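Notes for the Susmont evening, tidying and small storage talk

(Slow down at the start. Let people find a chair and finish their tea.)

Hello everyone, and thank you for coming out on a chilly January evening. I'm going to talk for a little while about desks and worktops, and the things that pile up on them, and then I'd love to hear what you do at home, as I always go away from these talks with better ideas than I brought!

Start with pressing things down. Most of us put something on a surface, let go and walk off, and a day later it has slid, or curled up at one corner. A gentle push from straight above with one fingertip is plenty.
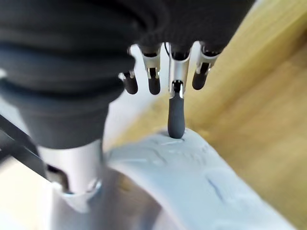 *One fingertip down on the white piece, the others kept up out of the way.*

(Pause. Ask who has a drawer of things that won't lie flat. Hands usually go up.)

Then on to racks, my favourite part, so do stop me if I run on. I had a plastic one from Plastomau for years and was fond of it, but it was too light, and whatever I stood in it went over sideways with a clatter. A wooden rack with a metal frame stays where you put it. Mine came from the Echeverría shop in Prornow, and I've been dull about it to all my friends ever since.

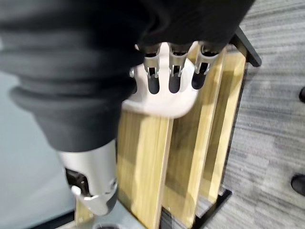

Upright is nearly always better than stacked. With a stack you want the one at the bottom, every single time, and you lift off the whole lot to get at it. Stand things on their edges with a bit of air between them and you can take one out without bothering its neighbours. A slight lean does no harm at all.

Leave room above the rack too, enough for your whole hand and a thick winter sleeve. I once put mine under a shelf with a gap of 11 centimetres and scraped my knuckles for a month before I gave in and moved it.

(If time is short, skip the bit on labels and go to the 6 o'clock tidy.)

The 6 o'clock tidy is simply this: before supper, put back whatever is lying about on the worktop. Up to 200 seconds, kettle on, radio on, and stop when the kettle does.

(Questions. Handouts are by the door.)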